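Section 3. Installing the Ternel hanging system for a visiting exhibition

Read the whole section before opening the crate. Most people open the crate first, and the crate has learned to expect it.

Before you start

You will need the rail kit, the bag of 18 hooks, a spirit level, cotton gloves and the floor plan signed by the lender. If the plan shows a wall your gallery does not have, call the lender. Do not build the wall.

1. Leave the crate closed in the gallery overnight. Works on paper dislike sudden changes of climate, and so do the people who insure them.

2. Mark the rail line with low-tack tape. The standard hanging center for the Surdale tour is printed on the plan. Artists may ask for "slightly higher." Write down what that means in inches and have them initial it.

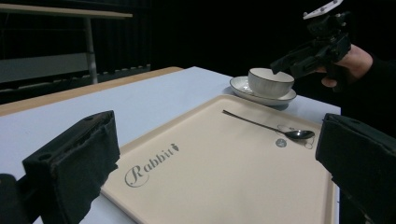 3. Fix the rail with the screws supplied, working from the middle outward. Check the level after each bracket. Old buildings have opinions about what is straight, and the rail should ignore them.

CAUTION: Each rail section carries a maximum of 200 pounds, evenly spread. A bronze relief hung at one end is not evenly spread, however good it looks there.

4. Slide the cables into the rail before fitting the end caps. If you fitted the caps first, take them off again and say nothing.

5. Put on gloves. Hang the largest work first, with two people lifting and a third watching the corners. The third person does not give artistic advice.

NOTE: The textile pieces by Awuor Swai hang from their own dowels. Use 3 hooks per dowel and let the lower edge fall free. The loose threads are part of the work. One venue trimmed them in May and we now print this note in every copy.
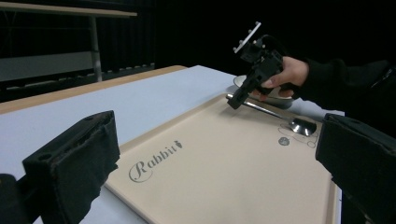
Fig. 6. Tray marked "Rabbit", with spoon.

6. Place labels to the right of each work, level with its lower edge. For the Ignacio room, labels go by the door, on a single sheet. Visitors will still look for them on the wall - leave the sheet where it is.

Setting the lights

Aim each lamp from the ceiling track, then stand where a visitor would stand. If you can see your own face in the glazing, move the lamp. Keep the Nosturon dimmer at the level written on the loan form, even on opening night, when somebody important will find it gloomy.

CAUTION: Lamp housings stay hot after switching off. Adjust them by the handle.

Complete the condition report before the doors open and send a copy to the lender. "Fine" is not a condition.

Section revised 27 Nov 2018. For taking the show down, go to Section 4.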